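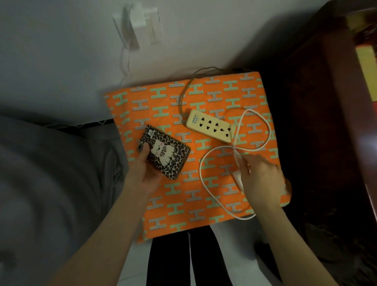
Phone, charging cable and power strip on the orange cloth, charging task.

October, Planning Diary, Equipment and Automation Section

The morning was given to the equipment plan for the coming year. The section is asked to submit a single request covering the household handling work, and the draft had been returned with questions on three of its lines: the second arm, the spare grippers, and the category that the earlier draft had called "sundries." The last of these took the most time.

Yoshinori Hirano joined by telephone from Chiba at 8:30. He has reviewed the task list twice and remains of the opinion that the charging task should be kept in the first group, ahead of folding and ahead of the kitchen tasks. His reasons were recorded as follows. A cable does not hold its shape. The connector is small and is held between thumb and forefinger, and the other hand is occupied with the phone. A machine that is to do the same work needs two arms of equal quality, and the present plan provides one good arm and one older arm on loan from the Sunville office. The loan ends with the budget year. It was agreed that the second arm can no longer be listed as desirable and must be listed as required.

Two suppliers have been invited to quote. Varnex has offered a pair of arms with one controller, delivery in 15 weeks, training included for two members of staff. Sikulberg quotes the arms singly and asks for a separate service agreement. The Sikulberg gripper is the better of the two for thin objects, in the judgment of those who handled both at the spring demonstration. The Varnex gripper has wider fingers and would need replacement tips before it could be trusted with a plug or a connector. Varnex prices the tips at $900 per set and recommends that one set be kept in reserve. This amount did not appear in the draft. It has been entered.

The request for the small items now stands at $3,581. The reviewer had asked why so large a sum was needed for articles of ordinary use. The reply, drafted before lunch, explains that the articles wear out or are damaged in the course of the work, and that a task performed with only one kind of cable or one kind of phone case teaches the system very little. Patterned cases and patterned table coverings are to be bought along with plain ones. Power strips are to be bought in several layouts, with both two-hole and three-hole sockets, and in more than one color. Adapters are to be bought in white and in black. The reviewer may still reduce the sum. The section will accept a reduction in table coverings before it accepts one in cables.

A question arose as to whether the power strips should be live during the work. The safety office has not yet given its ruling. Until it does, the plan assumes strips with no current for all trials with the arms, and the line for a protected supply with a cut-off switch is carried as provisional. Mr. Hirano asked that the provisional line not be dropped, and it has been marked accordingly.

Floor space was discussed next. The work is done at present on small tables set against the wall, close to the furniture, as such tables are in most homes. The Varnex pair requires clearance on both sides for the full reach of the arms. A person seated at the same table needs much less. The plan had assumed that the rooms could be used as they are, and this assumption is now in doubt. Facilities has been asked to measure 4 rooms and to report whether the arms could be mounted on a wheeled stand that would fit between a table and the furniture beside it. Sikulberg makes such a stand. It is not known whether it will take the Varnex arms, and a written inquiry was sent to both firms at the close of the meeting.

The afternoon was spent on the schedule of payments. Finance prefers that the arms be charged in one budget year and the service agreement in the next. Varnex will agree to this. Sikulberg has asked for half of the service fee on signing. The difference is small in amount but it affects which form is used, and the longer form requires a second signature, to be obtained from the director's office before the end of the month. The shorter form was prepared as well, in case it is wanted.

It was also decided to move the cost of storage out of the equipment request and into general supplies. Cables are to be stored in labeled boxes by length and connector type. The boxes have been ordered.

Outstanding at 5:40: the ruling on live strips, the room measurements, the reply from both firms concerning the stand, and Mr. Hirano's corrected task list, which he has promised to send from Chiba. The draft request was saved as version 4 and circulated to the section for comment.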